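Giving up on the capsule wardrobe (sort of)

So I lasted until November. If you've been reading since the spring you'll remember the big announcement post, the one where I hauled everything I own onto the bed and swore I'd be down to thirty-odd pieces by summer. I got a lot of nice comments on that one. Thank you, and also, I'm sorry.

It started with my friend Iveta, who has worn some version of the same outfit since we met and always looks like she's on her way somewhere good. I asked her how she did it and she lent me a book, and the book told me to count. So I counted. 138 pieces of clothing, not including socks, because the book lets you skip socks (I would have quit right there otherwise). There were 23 T-shirts. I wore maybe five of them, and one of those has a hole under the arm that I've been pretending is ventilation.

The first purge was great! I recommend a first purge to everybody. Out went the interview blazer from two careers ago, the jeans I was saving for a body I had in college, and a dress from my cousin's wedding that I never liked even at the wedding. I dropped four bags at the thrift store on Wednesday after work and felt so light driving home that I stopped for tacos.

Then came the color part. The book wants you to choose a palette, and after a week of holding things up to my face in the bathroom mirror I picked navy, cream and tan. Mostly tan. I don't know what came over me. I have never been a tan person, my mother dressed me in red until I was ten, but every capsule wardrobe on the internet is basically the inside of a latte and I guess it got to me. 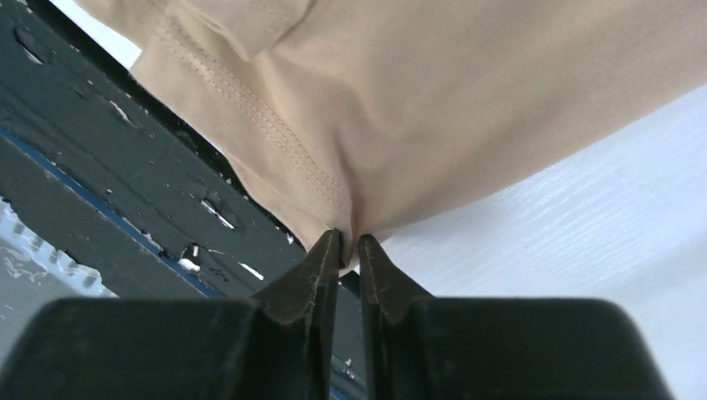 Tan, tan, and more tan. Soft, though, I'll give it that.

It was fine for a while. Getting dressed took two minutes and I was early for work, which my boss Kenta commented on in front of people. Laundry got easier too, since everything could go in together. And I did stop shopping. I used to browse Moltport on my phone in bed, just scrolling and scrolling through sweaters, and for most of the summer I deleted the app and read novels instead. I finished two really long ones and one I hated.

But by September I was bored in a way I hadn't expected to be bored by clothes. I'd open the closet and sigh. I wore the same three combinations over and over, and I started noticing other people's outfits the way you notice other people's fries. A woman at the bus stop had on this huge green corduroy jacket with mismatched buttons, and I thought about that jacket for days. DAYS.

Then Natsumi had her birthday dinner, and I turned up in cream and navy like I was there to check the boiler, and she looked me over and asked if I was doing okay. She was wearing yellow tights. I went home and dug the storage bin out from under the bed (yes, there was a storage bin, I know, I know) and put on my old striped cardigan with the orange cuffs and wore it the rest of the week.

So where I've landed is a kind of half capsule. The plain stuff stays, because it does get me out the door on mornings when I'm running on four hours of sleep. The bin has been emptied back into the closet, minus a few things that went to my sister. I've got one rule left over from the book, the one about not buying anything until you've thought about it for a month, and I've broken it once, for a green jacket. It isn't corduroy and the buttons all match, but I'm working on that. There's a jar of odd ones on my kitchen counter right now and I've been laying them out in different orders while the kettle boils.

If any of you have sewn buttons onto something thick without stabbing yourselves, please tell me what needle you used. I'm also taking suggestions for what to do with three nearly identical cream turtlenecks. Natsumi says dye them. I'm leaning toward rust, or possibly a really loud pink.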